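Textile Workshop Notebook, Valdovinos Studio
December 18, 2021
Entry by Alcides Quispe

Work continued on the Jorkano crazy quilt. Block 20 was removed from the foundation after the velvet patch in its lower corner was found to pull against the muslin. The seam had been stitched with the nap running upward, while the neighboring patches run downward. The patch was recut from the same remnant and basted by hand. Feather stitch along the joined edge has been postponed until the block has rested overnight under the board.

Thread 436, the dull gold, is nearly used up. One skein remains in the drawer and is reserved for the fan motif. Colleagues working on the border are asked to use 3001 in its place and to note the change on the block card. 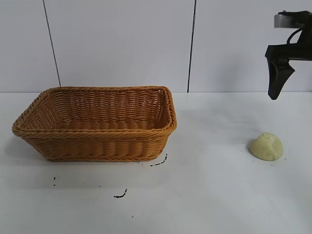

Button sorting for the center panel was resumed after the midday break. Shell buttons with intact shanks have been separated from those that must be sewn flat, and any button with a chipped rim has been set aside for the practice cloths. The sorted shell buttons are to go in the woven basket with the braided rim, lined first with a square of plain cotton so that small pieces do not catch between the strands. Metal buttons should remain in their tins, as two of them left green marks on the silk during the April trial.

The Duvatar lace was tested for color loss on a damp white cloth. A faint brown mark appeared at the scalloped edge and none along the heading. The edge will be rinsed again before any of it is applied. Beading over the lace, as proposed at the last review, is not approved at this stage.

Remaining for the next session: press block 20 face down on a towel, mark the fan at 4 inches from the corner, and return the borrowed hoop to the upper shelf. The silk ribbon order has not arrived.

A.Q.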